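Rurside Grant: Progress Report on the Pose Tracking and Planning Software

Prepared by Nayeli Sandoval for Kourosh Dehghan, Sakora

Dear Kourosh,

Thank you again for your patience over the winter, and for the long phone call that helped us settle what to do first! You asked for something you could read over a cup of coffee, so I've kept the math out of it and put the software news in order.

1. Marker tracking

Most of our time since October has gone into the tracker, the part that works out where each hand-held gripper is from its printed markers. Hagos Negash rewrote the step that joins the marker view with the gripper's own camera view, and the two streams now share one clock. We're using the bathroom counter for this work, with its sink, faucet and wipes, and a plain white wall behind that gives the visual tracking very little to hold on to.
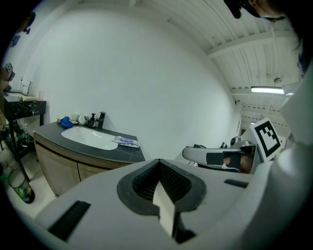 2. Replay and checking tools

A-yeong Ryu built the replay viewer we promised you, and I'm so pleased with it (the whole team keeps it open all day now). It lines up the overhead view with both grippers and lets you drag through a take from start to finish. We have loaded 400 takes so far, and 67 of them were flagged for a closer look, mostly for short gaps in the left-hand path.
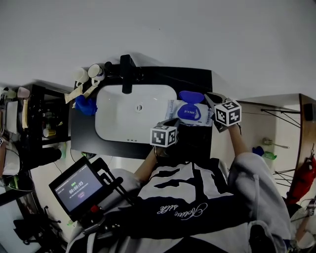 Su-bin Cha is working through those gaps by hand before we let the software fill any in by itself. It's slow going, but her notes are already shaping the rules for when a path can be repaired and when the take should simply be dropped.

3. Planning

The planner, which we call Bae, reads the cleaned paths and proposes two-handed motions. It still gets too cautious near the faucet and will stop short when a wider swing would do. Hagos thinks the collision margins are to blame, and we'd like 2 more weeks on that before the Duvolville visit. 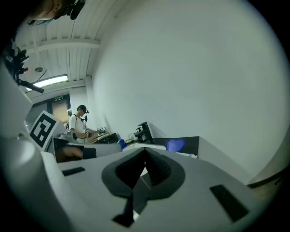 Page last changed: Tue 5 February

4. What we need from you

Only a yes or no on moving the leftover travel money to storage. The replay files are bigger than we planned for, and I'd rather ask now than squeeze them later. Su-bin can send the disk figures whenever you'd like them.

With warm thanks from all of us,
Nayeli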